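Good news for anyone who loves middle-grade fantasy: Sanaa Zerouali is back in September with *The Stistby Lamplighters*, the second book in her series about a harbor town where the streetlights argue with each other after dark. It runs 271 pages, a good deal longer than the first, and the early chapters are a joy – fast, strange and very funny about little brothers.

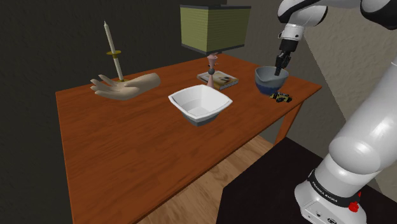 *A candlestick, a table lamp on a book and a tiny toy car share a wooden table.*

Rundel Books is printing 2670 copies in hardcover to start, with a paperback to follow. Zerouali has also drawn the maps herself this time, and the one of the old ferry tunnels is worth a long look before you start reading!

The Mac Carthaigh bookstore will host a launch reading at 6:30 p.m. There are 119 seats, kids get the front rows, and Zerouali will stay afterward to sign books and take questions. If you haven't read the first one yet, you still have time – it goes by in a couple of evenings.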